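About Trestmont

We sort wire. There are grander ways of putting it, and a consultant once supplied us with several, but the people who ring us up generally want to know whether we can take a great heap of harnesses off their hands and give it back in an order that makes sense. We can. The rest of this page is detail.

Trestmont was started by Marcela Bednárik in a rented unit with a bench, a kettle and a contract she had slightly oversold. A firm that built control panels for bakery ovens had bought in its wiring harnesses by the crate, and the crates arrived looking like something pulled out of a drain. Its fitters were losing the first part of every shift to untangling. Marcela said she could have the lot separated, checked and boxed by the end of the week. She managed it by the middle of the week after, which the customer was decent enough to call close, and they have been sending us crates ever since.

There are now 26 of us, on one floor, on one side of a road that the satnav believes to be a canal. Visitors should ignore it at the second roundabout and follow the sign for the tile warehouse.

What we do

Most of our work is harness kitting. A harness, if you have been lucky enough never to need the word, is a bunch of wires made up to length with connectors on the ends, ready to go inside something. They are cheap to make, easy to damage and very sociable. Put two in a bag and by lunchtime they are engaged.

We take them in loose, tease them apart, look over the connectors, and put them into divided cartons so that the person at the other end can lift out one harness and get one harness. Customers can have their own layout if they like. A few have views on which way round the connectors should face, and we have learned to ask before we start and not after.

We also do the following, when asked nicely:

Counting and splitting bulk deliveries
Relabelling, including of things other people have labelled
Repacking returns
Small runs of sleeving and tying, up to whatever the bench will hold

We don't make harnesses from scratch. We did try, for one October, and the less said about it the better.

The packing floor

The floor is green, shiny and much admired by people who don't have to mop it. It was here when we moved in. We had planned to paint it grey, got as far as buying the paint, and then found that a dropped connector shows up on green far better than on anything else we tried. The paint is still in the cupboard if anyone would like it.

Shoe covers are worn past the yellow line, by everyone, including the managing director and including you. There is a box of them by the door. They come in one size, and that size fits no known foot.

Work happens on white tables, for the same reason the floor stayed green. The loose harnesses go on the table in a heap, the carton goes next to the heap, and the job is to make the first get smaller while the second gets fuller. We have been offered software to help us visualise this process.

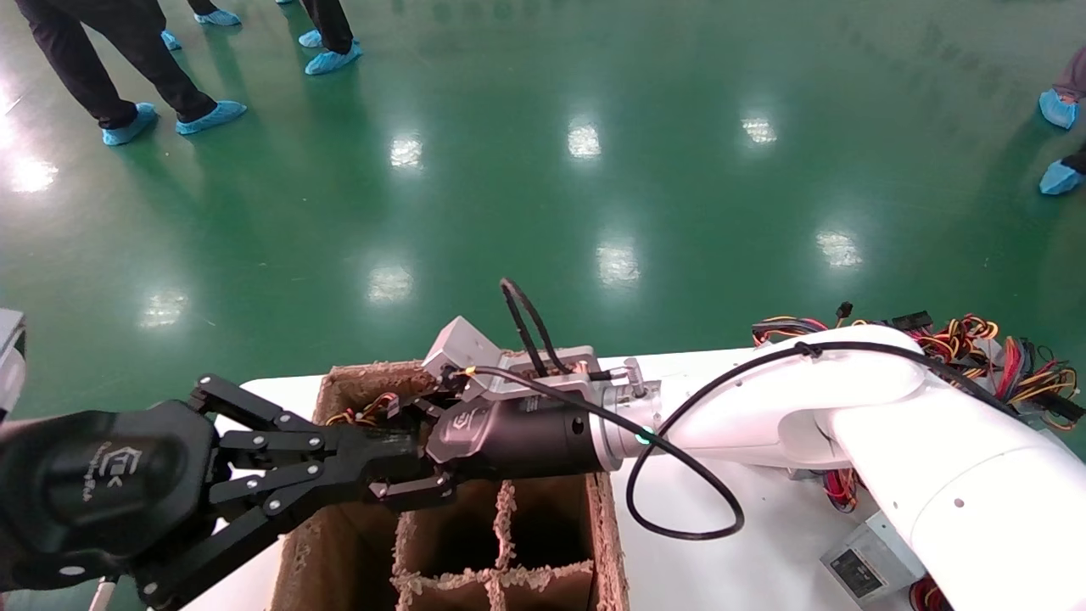
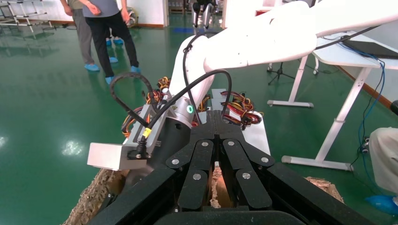
Harnesses in red, yellow, orange and black. The divided carton is in the first picture.

The cartons deserve a word. We use plain brown corrugated with a cardboard grid inside, and we use them until they give up. A carton with rough edges has usually been to a customer and back several times, and as long as the dividers stand straight it can go again. We did spend a season on moulded plastic trays under the name Fluvar. They were handsome things. They also cost more than some of what we put in them, and they slid about in the van. We kept 9 for storing tea bags and odd screws and went back to cardboard.

How we like to work

Our method is known in the building as Sulen, after a filing system Marcela once used and has never fully explained. It has seven rules, of which these are the ones people remember:

Find the connector first. The wire will follow.
Never pull. If you have pulled, say so, and put it in the tray for checking.
One harness to a compartment, even if two would fit. Especially if two would fit.
Food stays in the kitchen.

New starters spend their first two days on the tangle and nothing else. It's a fair test. Some people find it maddening and go on to have happy lives elsewhere. Others go quiet, stop looking at the clock and have to be told it's time for lunch, and those are the ones we try to keep.

We don't run a speed board. There was one, briefly, and the figures on it improved every week while the boxes got steadily worse. These days we look at what comes back, and if a customer finds a harness in the wrong place we want to hear about it, preferably before they have had their coffee and while they still feel strongly.

Who we work for

Mostly small and middling manufacturers: oven panels still, plus door controls, pumps, vending machines and a company called Swai that makes adjustable beds and sends us the longest harnesses we handle. They are lovely people. Their harnesses are a menace.

We will take a job as small as a single crate. We will also turn work down if we think your own staff could do it more cheaply with a clear table and a free afternoon – it has cost us a bit of business over the years, and some of those firms have come back later with rather bigger crates.

Coming to see us

Visits are welcome on weekday mornings. Ring first, as the bell works only when it's dry. Bring a sample of whatever you need sorting, in whatever state it's in, and please don't tidy it up beforehand. We can only price the mess we're shown.

There is parking for 2 cars in front and more at the back by the tile warehouse, whose owners don't mind so long as you leave the loading bay clear. Tea is provided. Biscuits depend on who got there before you.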